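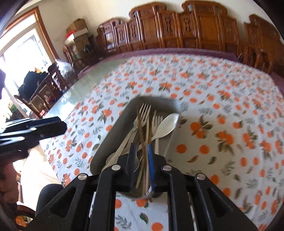

Bravel workshop, August

Dishwasher rinse-aid comparison, second round. Writing it down now while I'm still annoyed.

The claim from Heroveck is that their concentrate leaves stainless free of spotting at half the dose of what we use already. The sheet that came with the bottle says "up to 2,000 cycles tested" and doesn't say what was tested, or in what water. I have asked. The answer was a second copy of the sheet.

Setup same as last time. Machine on the normal program, cutlery in the gray tray, mixed stainless, nothing polished beforehand. Tap water measured 258 ppm hardness this morning, a bit higher than I'd like but it's what comes out of the wall and it's what customers have. Softener bypassed. Dose by syringe, because the dispenser dial on this machine is a suggestion at best.

Ran 40 cycles on Heroveck at their dose, then the same number on Vellis at ours. Forks are the pieces to watch. Spots collect between the tines and along the neck, and a flat knife blade will look fine in nearly any product if you hold it to the window at the right angle. I suspect that's how a lot of brochure pictures get made.

Results, such as they are:

Heroveck, half dose: spotting on the forks by the end of the first day. Spoon bowls acceptable. Faint blue cast on two of the older knives, which may have been there before. I should have checked and didn't.

Vellis, full dose: less spotting, more smell. Same forks still the worst.

Plain water, no rinse aid: worse than both, but by less than I expected. This bothers me more than anything else on the page. If the gap between nothing and something is that small, the gap between two somethings is probably inside my own grading error.

Grading is still one person with a lamp. The Ambrose gloss meter reads 1,030 on the reference tile and then something different ten minutes later, so I've left its numbers out. Anyone who wants them can have them, but please don't put them in a chart.

To do before anybody orders a drum of the stuff: repeat with the labels covered, swap the order of the products, and wipe half the forks with vinegar first to see whether old scale is doing the work. Also check the door seal, there was a puddle again at 4:15.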